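首页 条目 分类 最近更改 讨论 登录

机器人学 > 末端执行器 > 手持式夹爪 > Drendanano对照法

Drendanano对照法

Drendanano对照法是一种比较手持式夹爪的试验方法，由Panmont的一间操作实验室提出，最初用于在Plallis和Pinto两种夹爪之间作选择，后来也用来比较相机的安装位置和指尖形状。做法是让同一名操作者在同一张桌子上完成同一组动作，先徒手，再换用手持夹爪，两种条件下都记录头部视角图像和双手位姿，最后比较完成情况、用时和位姿数据的连续程度。名称取自实验室内部的任务表，任务表的第一版就叫Drendanano。

该方法不涉及机械臂本身。机械臂的比较需要另外考虑负载、关节限位和控制周期，在Drendanano的文件中归入单独的附录，附录至今只有一个提纲。

背景

手持式夹爪是一种由人握持的末端执行器，外形和开合方式与装在机械臂上的夹爪相同或相近，由操作者用手指驱动，机身上装有相机。操作者拿着它完成日常动作，记录下来的图像和轨迹可以用于训练机械臂的控制策略。由于不需要把机械臂搬到现场，采集成本比遥操作低，场地限制也少。

这类设备普及以后，各家的外壳、指形、相机视场和触发机构差别很大，但公开的比较资料多半停留在规格表上。规格表列出开口宽度、质量和帧率，对于夹爪能否捏起一束干面条、能否拿住玻璃锅盖上的小提钮，规格表没有帮助。Panmont的实验室起初用方木块和乒乓球做比较，两种夹爪的成功率都接近满分，看不出区别。第一版任务表因此加入了厨房用品。

选择厨房用品还有一个实际的理由：附近就能买到，坏了可以换。后来的使用者发现，同一种锅盖在不同批次之间提钮的尺寸也会变，对结果有影响，这一点见下文“争议”一节。

试验布置

桌面

任务表要求使用深色、不反光的桌面。浅色桌面会使透明物体的边缘在广角图像里消失，后期标注时难以判断指尖是否已经接触。桌面高度以操作者站立时肘部略高于桌沿为准，不规定具体数值。背景墙没有要求，砖墙、白墙和货架都有人用过。有纹理的墙面对位姿估计反而有利，特征点较多。

桌子周围允许有线缆和杂物，但电源排插应放在操作者走动范围以外。早期记录中有几组数据作废，原因是操作者后退时踩到了电缆。

标记

双手的位姿由带有黑白方块图案的基准标记给出。徒手条件下，标记立方体固定在手背上，左右手各一只。立方体各面图案不同，手腕转动时总有某一面朝向头部相机，比单块平面标记更不容易丢失。立方体的绑带不能盖住掌指关节，否则手指的活动范围会变小，与不戴标记时的动作不一致。

夹爪条件下改用平面标记板，装在机身外侧。标记板面积较大，远处也能识别，缺点是倾斜角度一大就读不出来，而且容易与桌上的高物体碰撞。Plallis的随机附件里有一块可以折叠的标记板，Pinto则把安装孔留在壳体上，由使用者自己打印。

相机

任务表规定至少有一路头部视角和每只夹爪各一路手部视角。头部相机采用鱼眼镜头，两只手和整张桌面应同时可见。手部相机装在夹爪顶部，镜头朝向指尖，画面下部会有一部分被机身占去。机身占去的面积越大，近处的物体越容易被挡住；占去的面积太小，则指尖往往不在画面里，训练时缺少夹爪自身的参照。两种夹爪在这一点上取舍不同，是对照的主要内容之一。

各路图像需要同步。Panmont采用的是在每段开头做一次快速合指的动作，事后按图像对齐。用硬件触发线的做法更准确，但线缆会牵住手腕，后来只在校准时使用。

徒手基线

徒手基线排在所有夹爪条件之前。操作者按任务表依次拿起、移动、放下物体，不追求速度，动作中途失误时继续做完，不重来。基线的用途有两个，一是给出人手完成同一动作所需的时间，二是检查任务本身是否清楚。如果徒手都有人做错，说明文字需要修改。

拿透明物体的任务在基线阶段就能看出问题。手指挡住玻璃边缘以后，从头部视角几乎无法判断抓握点，标注人员只能依靠手背上立方体的位姿去推算。
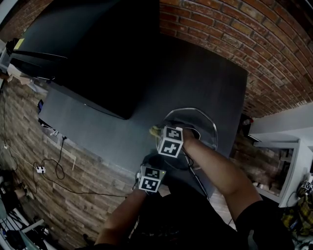 基线的完成时间取中位数，记入任务表的最后一栏。夹爪条件的时间除以这个中位数，得到的比值称为“延迟比”。延迟比为一表示用夹爪和徒手一样快，实际测得的数值全部大于一。Plallis在搬运类任务上的延迟比较低，Pinto在捏取类任务上较低，差距在同一名操作者身上比较稳定，换人以后有时会颠倒。

任务表第二版规定，操作者在基线和夹爪条件之间至少休息到手部不再发酸为止。这条规定写得含糊，多次有人提议改成固定时长，没有改成。

任务表

现行任务表共有57项，按物体性质分为刚体、薄片、透明体、可变形体和工具几类。每一项包括起始摆放、目标状态和允许的中间状态，配有手绘示意图。57项当中，有几项是为了检查设备本身而设的，例如让夹爪空合、让标记板缓慢转到不能识别的角度，计分时不计入。

刚体类

包括杯子、木勺、罐头和调料瓶。这一类区分度最低，保留它是为了与旧数据衔接。质量最大的一件是装满的铸铁小锅，2440克，单只夹爪不能提起，任务要求双手配合平移。Pinto的指尖在这一项上会向外张开，松手后恢复；Plallis的指根较厚，没有明显变形，但操作者普遍反映手腕吃力。

薄片类

包括纸巾、塑料卡和薄砧板。主要困难在于指尖从桌面上铲起边缘。指尖前缘带斜面的夹爪占优，圆头的往往要把物体推到桌沿再夹。任务表允许推到桌沿，但要单独记录。

透明体类

包括玻璃锅盖、玻璃碗和塑料圆罩。玻璃锅盖分两种拿法，一种夹提钮，一种夹边缘。提钮有棱面时指尖容易滑到棱上，夹爪会随之转动一个小角度，锅盖也跟着倾斜。夹边缘时金属包边可以提供摩擦，但要求开口方向与桌面平行，手腕的姿势别扭。

透明体在手部相机里的外观主要由反光决定。顶灯位置一变，同一只锅盖看上去就像另一件东西，因此任务表要求每次记录灯的开关情况。

可变形体类

包括毛巾、海绵、绳和干面条。干面条是其中争论最多的一项。它形状不规则，每次散落都不同，无法严格复现起始摆放；但它细而脆，能够很快暴露出指力过大的问题。任务表的要求是把一团卷曲的干面条从玻璃锅盖上移走，锅盖不能离开原位，断下来的碎段计为扣分。

操作时通常由一只夹爪靠近面条，另一只夹爪停在近处，必要时压住锅盖或者从另一侧接应。停着的那一只往往能提供更好的视角：它的手部相机正对着另一只夹爪的指尖，面条与指尖接触的一刻看得比较清楚，而动作中的那一只自己的画面常被面条遮去一块。Panmont的标注说明据此建议，双手任务优先用对侧相机判断接触时刻。

指尖宽的夹爪一次带走的面条多，但容易把锅盖推动；指尖细长的可以插进面条之间，从上缘提起，有时需要分几次。任务表没有规定一次拿完。 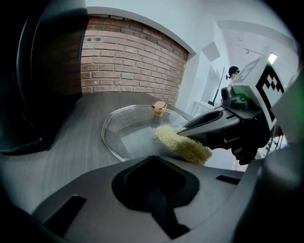

工具类

包括夹子、刮刀和开瓶器。工具类要求先抓稳柄部再使用工具本身，等于在夹爪后面又接了一段杠杆，握持点稍有松动就会放大到工具末端。两种夹爪在这一类上的成绩都不高。后来有人在指尖内侧贴了薄橡胶，成绩提高，但贴过橡胶的夹爪不能再和原始数据混算，任务表为此增加了“指尖状态”一栏。

计分

每一项分为完成、部分完成和未完成。部分完成的界定写在各项的说明里，例如面条任务中全部移走但有碎段的算部分完成，锅盖移位的算未完成。两名标注人员分别判定，意见不同时看对侧相机的图像，仍不一致的该次作废，不取平均。

除完成情况以外还要统计标记丢失的时长。徒手条件下，丢失多发生在手掌翻向上方的时候；夹爪条件下，多发生在标记板几乎与视线平行的时候。丢失时长超过动作总长一成的记录不进入位姿比较，但仍可用于完成情况的统计。

第一轮对照得到2000条有效记录，由不同身材和惯用手的操作者完成。左利手的操作者人数较少，他们在Plallis上的成绩偏低，原因在于触发扳机的倾角偏向右手。Plallis之后的外壳改为左右对称，与该结果是否有关，公司没有说明。

结果

第一轮对照的结论比较有限。报告认为，在刚体和搬运类任务上两种夹爪没有值得报告的差别；在可变形体类任务上，细长指尖完成率高，碎段少；在透明体类任务上，影响最大的是手部相机的位置，指形其次。报告没有给出总排名，并注明不同类别的得分不应相加。

相机部分的结果引用较多。把手部相机向后移、同时略微上抬以后，指尖与物体之间的间隙更容易看清，代价是画面下部被机身占去更多。使用广角镜头时，这一代价可以接受。把镜头换成普通视角以后，后移的好处基本消失。

控制器方面只做了一次小规模比较，对象是两种读取扳机行程的电路板。采样较慢的一种在快速合指时会漏掉最大行程，记录下来的开口宽度偏大。该问题不影响人工操作，但会使训练出来的策略合不紧。更换电路板后重新采集了受影响的任务，旧记录保留在数据集中，加了标注。

版本

第一版任务表只有刚体和薄片两类，现在已经很少使用。

第二版加入透明体和可变形体，规定了休息和灯光记录，并第一次把徒手基线列为必做。

第三版即现行版本，增加工具类和“指尖状态”一栏，统一了标记立方体的边长，定为54毫米。此前各组自行打印，尺寸不一，位姿数据合并时需要逐组换算。边长再大，立方体会碰到前臂；再小，头部相机在手臂伸直时识别不稳。

第三版还删去了第二版中的倒水任务。水洒到桌面以后反光改变，后面的任务都受影响，而擦干桌面的时间比任务本身还长。

争议

物体的可重复性

批评意见多集中在物体上。锅盖、面条一类的日用品没有统一规格，不同地方买到的东西不同，两个实验室的结果不能直接比较。支持者认为该方法本来就只用于同一地点、同一操作者的对照，跨实验室的比较不在范围之内。任务表第三版折中处理，要求记录提钮的外形和尺寸，面条则记录品种和是否受潮。

操作者的熟练程度

手持夹爪需要练习，先用哪一种、后用哪一种会影响成绩。任务表规定两种夹爪的先后次序轮换，但徒手基线固定在最前，有人指出这样一来，操作者在拿起夹爪之前已经熟悉了任务，夹爪的延迟比因而偏低。Panmont的答复是，各种夹爪受到的影响相同，不妨碍它们之间的比较。对于单独引用延迟比数值的文章，这个答复并不充分。

手背标记的影响

戴上立方体以后，操作者倾向于保持手背朝上，以免标记碰到别的东西。有人比较过戴与不戴的录像，认为拿高物体时肘部会抬得更高。该比较没有位姿数据支持，不戴标记时本来也得不到位姿数据，因此难以进一步核实。

应用

除Panmont以外，该方法也用于夹爪改型后的验收。常见做法是只取透明体和可变形体两类，半天之内做完，改型前后各一遍。教学中有时把它作为实验课内容，学生先徒手做基线，再换夹爪，课后自己标注接触时刻。由于标注比操作费时得多，课程通常只安排面条和锅盖两项。

用于训练数据采集时，Drendanano的任务说明可以直接作为采集脚本，但计分部分一般省略。未完成的记录是否保留，各组做法不同。有的组全部删去，有的组认为面条滑落、锅盖移位之后重新夹取的过程有用，单独存为一类。

参见

手持式夹爪
基准标记
鱼眼镜头标定
双手操作
可变形物体抓取
遥操作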